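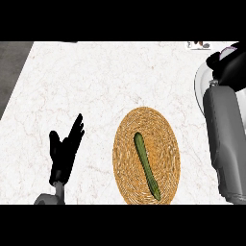
So I finally got around to the new Ruth Restrepo record and wow, I've had it on pretty much nonstop since Friday. I only knew her from the duet she did with Virgil Stanciu a few years back (the one with the pedal steel that goes on forever), and I figured she'd stick with slow ones. Nope! "Condedano" comes stomping in with fiddle and a kick drum and it's the best opening track I've heard all year.

My favorite is "Starkow Road," though. It's just her and an acoustic guitar for the first verse, and then Yolanda Marulanda sneaks in with this high harmony that gave me goosebumps in the grocery store parking lot. I sat there till it was over and then played it again. The ice cream did not do well.

I'm less sold on track 3. The chorus is fine but the drums sound like they came from some other album, and it runs way too long.

She's touring in September and I already have my ticket, 23 bucks plus fees, up in the balcony. Anselmo Nina is opening. If you're going to the Gusatow show too, leave me a comment and let's grab a beer before the doors open!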